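December 2024, shared shop, back bench

Picking up from the October notes. Both arms back on the bench after the Futo power supply swap. No more brownouts when they move together so calling that one closed.

Goal for this week: left arm picks up the glass panel by the long edge, right arm steadies it, panel goes into the white corner without touching either wall. Sounds easy. Has eaten four evenings.

Started with the cable on the left wrist. Old plug stuck straight out and caught on everything. Now on the right angle connector, points down, better. Still don't love where the cable runs, too near the panel. Need a clip or a bit of velcro. Ustyna Dovhaniuk says route it back along the arm and stop fiddling, she's probably right but then I lose slack when the wrist rolls past 75 degrees. Check that before cutting anything.

Grip force. At 50 percent the panel slips when the arm speeds up. Went up in small steps, too nervous to go much past that on glass. Rubber on the fingertips would fix it. Sárközi had sheet in two thicknesses, ordered the thin one. If it doesnt come soon I'll cut up a bike tube.

Right arm: retightened all the bolts on the flat plate, one was barely finger tight. Put a paint dot on them next time so we can see if they back out. The small linkage under the lens holder has play in it, can wiggle it by hand. Not sure if its the pins or the holes. Leaving it until the rubber is in, one thing at a time.

Bench setup, and the wrist cam looking into the corner:

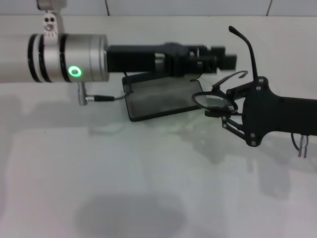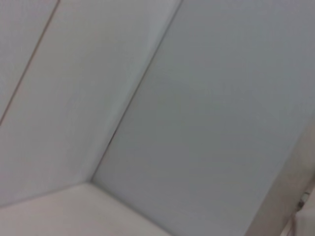 Corner finding is the real headache. White on white on white. The edge detector picks up the seam between the boards as often as the true corner, and then the whole pose is off by the distance between them. Tried:

- turning exposure down. Helps a little, then noise takes over
- lamp from one side. Best so far, one wall goes darker and the crease comes up nicely. Needs the lamp in the exact same spot every time
- more smoothing before edges. Worse, dont bother
- Grakurell's plane fit script from the shared folder. Runs, gives an answer, answer is wrong by roughly 15 mm and always the same direction. Smells like my hand-eye calibration not his script

So redo hand-eye first. Last one was done before the wrist bracket got moved, I think. Nothing written down, my fault. WRITE IT DOWN this time, date and file name, on the sheet taped inside the cabinet door.

Ustyna wants to just stick a marker on the wall and be done. Fine for testing. I'd like it to work without one but not if it costs another week. Agreed: marker goes on once calibration is redone, we get the place motion working against that, then come back to the bare corner if anybody still cares.

Motion notes so they don't get lost:
approach from above and slightly left, wrist rolled so the panel's long edge goes in first. Straight approach had the gripper body too near the wall. Slow down for the last stretch, stop, look again, correct, then lower. The second look takes a while but skip it and you scrape.

Also the Pridska controller dropped the connection twice tonight, both times right after I loaded a new program. Power cycle brings it back. Havent looked at the log yet. Might be the network cable, its the one that got rolled over by the drill press cart. Swap it before blaming software.

To do
- new network cable
- hand-eye calibration, both arms
- thread lock on the plate bolts
- rubber for fingertips, chase order
- clip for left wrist cable
- wipe the panel, then hands off the glass. gloves in the second drawer
- ask Ustyna for the marker file at the right print scale, last one came out small

Arms parked, supply off at the wall. Left the lamp clamped where it was, please don't move it.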